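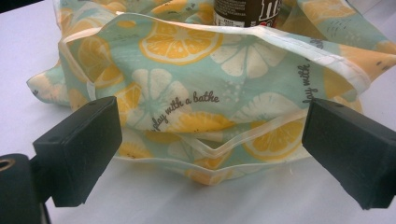 July. In by half past eight, before the heating engineers started on the corridor. Ladi had already set up the white table and put the lemon bag out, so I could start recording straight away.

We are still on the same job: take the bottle out of the bag and stand it on the table. I would not have believed in the spring how much of the summer would go on it. A bottle standing on a bare table has been solved here for ages and the arm does it without fuss. Put the same bottle in a soft bag and most of what we had stops working. The cloth folds over the top, or one finger goes down outside the bag when it should go inside, and the arm lifts the lot.

Did the morning session by hand. I have got used to the hand-held gripper now and my wrist no longer aches afterwards. The trick Nele showed me is to keep the elbow in and let the whole forearm travel, so the camera doesn't swing about. If I turn only the wrist the view goes everywhere and the tracking drops out, and then the recording is no good to anyone. Lost a few like that before the tea break. After that they were all fine.

The change we agreed last week is to stop tidying the bag between recordings. Up to now whoever was on shift opened the bag, stood it up, pulled the mouth square and faced the printed writing to the front. It looked neat and it made the recordings easy to compare. Omolara has been saying for a while that it was the wrong thing to do, because the arm only ever learned about a bag that had been laid out by a person who wanted it to succeed. Now we pick it up, drop it, put the bottle in and leave it however it falls. Flaps folded, front sagging, side turned over, whatever comes. The only rule is that the bottle has to be inside and standing.

I found this harder to stick to than I expected. My hand kept going out to straighten the edge. Ladi caught me doing it and made me throw the bag down again. He has written DO NOT TIDY on a piece of tape and stuck it along the side of the monitor, for my benefit I think.

With the bag left in a heap I also notice I do the job differently. When it was square I went straight down from above every time, opened, closed, lifted. Now I come in low first, look, sometimes push a fold aside with the outside of one finger, and only then go for the bottle. I don't decide to do that, it just happens. Nele says this is the part worth having. In the old recordings there is almost no pushing at all, so the arm had never been shown it. It could not very well come up with it alone.

Lunch at my desk, cheese roll. Wrote up the numbers while I ate.

These are the figures so far, so that I have them somewhere other than the shared sheet, which Temitope keeps rearranging. Each version of the policy gets 100 tries on the arm, with the bag dropped and not straightened. The version trained on the tidy recordings got the bottle out and standing in 17. The version trained on the same number of untidy recordings managed 29. Same arm, same bottle, same table, same bag, same training settings. The tries were mixed up so that neither version had the morning or the afternoon to itself.

So it is better, and it is still bad. Twenty-nine is not a number you would show to a visitor. I said this to Omolara and she said it wasn't for visitors. She is pleased with it. Her argument is that we changed one thing only and the figure moved, and that in the whole of the spring we changed a great many things and it didn't. I can see that. I would be happier with a repeat before anyone gets pleased, and I said that as well. We will train both again from a different seed and run the tries again. It means the arm is tied up for longer than I had told Morfudd it would be.

I went to see Morfudd about it after lunch. She was fair. She needs the arm for the drawer work and had been promised it, and I had to ask her to wait. She asked whether we could run the tries in the evenings instead. I said we could run some of them, but somebody has to drop the bag each time, and at the moment that is Ladi or me. She offered to do an evening herself if we showed her how. I accepted on the spot. It would be useful to have a person dropping the bag who doesn't care which version wins, and I ought to have thought of that earlier. Ladi and I both know by now what a kind drop looks like. I don't believe either of us has been cheating, but I would sooner not have to say so in a paper.

That led to a second thing, which I want to write down before I forget it. Neither the person dropping nor the person scoring should know which version is loaded. Temitope can fix this with a small script that picks the version and keeps the name hidden until the end. He thinks it is a short job. He also wants the script to save a still of the bag before each try, so that we can go back afterwards and sort the drops into open, half open and closed. I like this very much. My guess is that nearly all of the gain is in the half open ones. With the mouth wide open both versions probably do well enough, and with it shut right over neither has a hope. If that is how it comes out, we should say it plainly and not hide it inside one overall figure.

Afternoon on the failures. Nele and I sat and went through the videos of the untidy version, all the ones that went wrong, and put each under a heading. It was slow. The commonest by a long way is one finger in the bag and one out, so it closes on cloth and bottle together. Then the lift looks perfect until you see the bag coming up too. We score that as a failure, although Ladi argued for half a mark and was voted down. The next commonest is that it pushes at a fold, the fold falls back, it pushes again, and it carries on until the time limit. That one is new. The tidy version never does it because the tidy version never pushes. I found it oddly hard to watch. It is plainly copying something I do, and I stop when it isn't working and try from the other side, and it doesn't.

Nele thinks the model isn't given enough of the recent past to know that it has already tried. It sees the bag as it is at that moment and the bag looks like one that wants a push. She would like to feed it a longer history. Omolara would like to hold off until the repeat is done, because otherwise we will have changed a second thing. I am with Omolara on this one, but Nele is going to get the code ready in the meantime so that no time is lost.

There is also the question of whether any of this carries over to other bags. We have used only the lemon one so far. I picked it because it was thin and bright and didn't hold its shape, and because it has a proper stitched edge round the mouth, in white, that stands out against the print from most sides. I do wonder now if the arm is simply following that edge. It would be a reasonable thing to do, and a poor thing to depend on. A plain bag with no binding would settle it. Ladi has ordered 3 more bags, all different, one of them plain black, which he says will be a horror for the camera, given that the fingers are black too. They are coming with the Hokora order and should be here before the repeat is over.

If it falls apart on the black one then we have learned what it was looking at. I would still want to report it. The group at Zolldale put out a very handsome video in the spring with a bag standing open like a bucket and I have been cross about it ever since, though to be fair our own tidy recordings were no different and I made most of them.

Last job of the day was checking the morning's recordings. Nearly all usable. In a couple of them I come at the bag with the fingers as wide as they will go, which is wider than the arm's own gripper opens, and those will have to come out or be clipped. I must watch that. It is an easy mistake with the hand-held one, the trigger is light and it springs right back. Asked Temitope whether we could put a stop on it. He says there is already a stop, someone took it off to clean it, and it is in the drawer with the hex keys. Found it. Fitted it. Tested it against the arm and the two now match.

Put the tools away and left the bag where it had landed.

Tomorrow: more recordings first thing, before the drilling starts again. Show Morfudd the drop. Write to Omolara about the order of the repeat runs. Ask for another bottle of the same kind as a spare, as the label on ours is going to suffer if we keep this up, and I don't want to be changing the bottle halfway.

Home by seven. Soup, then bed early.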